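Home | About us | Boards | Shape sets | Schools and kindergartens | Delivery | Contact

About Karppinen

Karppinen is a small workshop in Falville. We make boards for sorting and building, and the small colored shapes that go with them. Our customers are mostly kindergartens, primary schools and parents who teach at home.

The workshop was started by Aatos Kettunen, who before this was making kitchen tables. A teacher from the Gundbridge school asked him for a flat board that would stay quiet when children put blocks on it. He made one from table leftovers, and she came back the next month and ordered 11 more. Today we are five persons, and we have sent out some 3000 boards.

How we make the boards

Every board is made from planks glued edge to edge. We do not try to hide the seams. Children find them very quickly and use them as borders – "the stars live on this side" is a sentence we hear often when we visit a class. We also do not choose only the planks with straight and calm grain. Wavy lines and small dark flecks are welcome, and for this reason your board will not look the same as the one of your neighbor.

The planks in one board can have different widths. Some customers write to us and ask if it is a mistake. It is not, we cut them as the wood allows.

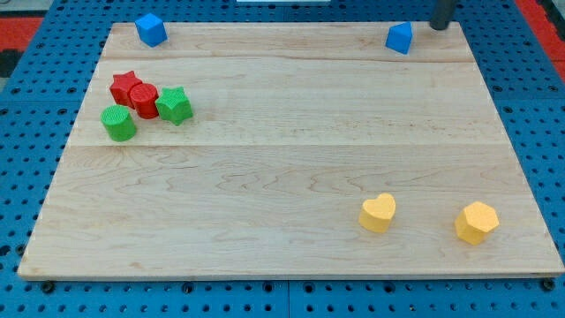
The shapes

Our shapes come in stars, cylinders and cubes, in red, green and blue. They are small but they stand steadily, and the top has a texture which the child can feel with a finger. With the same pieces it is possible to sort by color first and by form later, and the older children like to discuss which of these is the right way. We give no answer to this in the booklet.

The set with the name Neletia is our largest one and has 80 shapes in a cotton bag. If a shape is lost, you can order it alone, also when the set is many years old. Please write the color and the form in your message.

Visiting us

You are welcome to see the workshop on weekday mornings. Please call one day before, because the door is locked when the saws are running. School groups can try the shapes on our long table and may take home a piece of sanded wood. We are at 1035 Mill Road, behind the bakery, and parking is free in the yard.

We answer letters and emails in English and Finnish. In September we are slower than usual – many schools order at the same time.

Last updated: 7th September

Filed under: Our workshop, Wooden boards, Learning through play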